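Subject: Re: Points system for the keeper league, revised
Date: 2007-04-15

On the Larnik list, the Clolley manager wrote:

> I have read the revised scoring sheet and I do not see why a sacked
> quarterback costs his owner a point when a dropped pass costs the
> receiver nothing. Also, the sheet still says keepers lock at the end
> of the draft. Last year we let people change them up to the first
> kick-off. Which is it?

Taking the second question first. Keepers lock when the draft closes. The first kick-off rule was a one-season exception, made when the league site was down, and it was never written into the rules. I have removed the old note from the sheet so the two no longer conflict.

On sacks: the stats feed we use lists sacks for every game and does not list drops. Two other feeds do list them, but when I compared the totals for last season they disagreed in 70 cases. I do not want to settle a match on a figure that depends on which feed was read. If someone finds a source that publishes drops the same night and does not revise them, I will add the category.
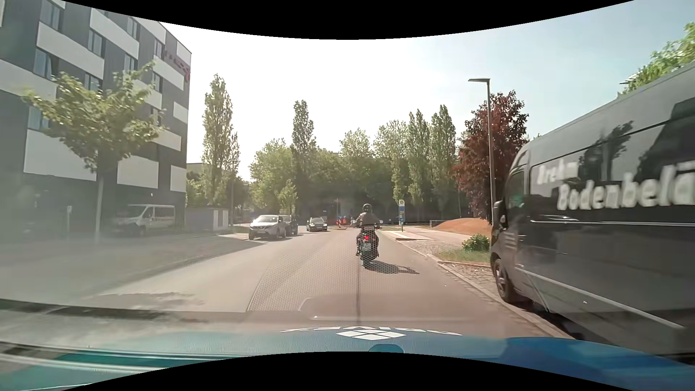

Waivers are the other change. The order now resets each week from the standings, lowest team first, and a successful claim moves the team to the back until the next reset. Under the old system the order carried over, so a manager who made no claims in September could sit at the front until the bye weeks and then take whoever he liked. It worked like a road: whoever is in front stays in front until he chooses to turn off. The weekly reset removes that.

Ties in the standings are broken by total points scored. Ko finished last season on 1,596 and would have had first claim over Traslow only by losing that comparison — lower total claims first. This is stated in section 3 of the sheet.

Still open:

Bench size. The draft sheet has it at six. Traslow has asked for seven. I have no strong view, but a longer bench leaves fewer usable running backs on the wire.

Trade deadline. Currently the end of week 10. No one has proposed a different date.

Kicker scoring for long field goals. The bonus is 2 points from fifty yards. This is unchanged.

Please reply to the list and not to me directly, so that the votes are in the archive.

Larnik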